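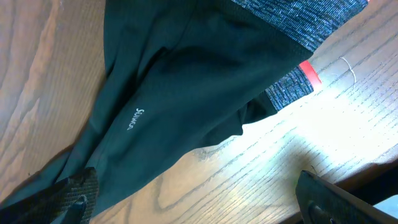
Wrist camera, dark garment with gray panels, red trim at the cuff.

Ticket 486
Cell: Putance folding table, two arms
Software: Waltow task runner
Opened: April 5, 2023
Severity: medium
Status: open, workaround in place

Problem
Fold task aborts with a grip force mismatch on the dark stretchy garment. The left and right arms disagree on whether they are holding cloth. The runner waits 13 seconds for them to agree, then drops to safe stop and both arms hold position. Cotton items do not trigger it. Log line is always the same:

GRIP_MISMATCH code 172, arm pair 0, hold

What we tried
1. Restarted the runner. Fault came back on the next pick.
2. Re-zeroed both grippers with nothing in them. Readings looked normal afterward, then drifted again once the arm was lifting.
3. Swapped in the spare Fosier pads. No change, put the old ones back.
4. Lowered the close threshold from 291 to the factory default. Fewer aborts, but on two picks the cloth slid out partway through the lift.

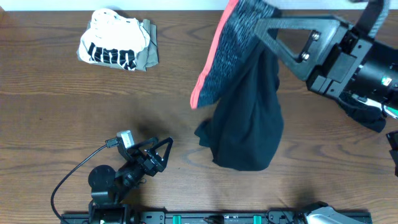

Slow lifts mostly get through. At full lift speed the mismatch shows up on nearly every try, and it is worse when the pick point is close to a seam or trim. My guess is that the force filter is tuned for thicker fabric and reads the thin material as an empty grip. Have not confirmed this.

Workaround
Run this garment type at half lift speed and keep the threshold at 291. After a safe stop, do not reach in to free the cloth until the arms are powered down. They will try to close again if the fault clears by itself.

Next
Raw force logs sent to Dantas support, waiting on a reply. Need to know if the filter can be set per item. Leave this open until then.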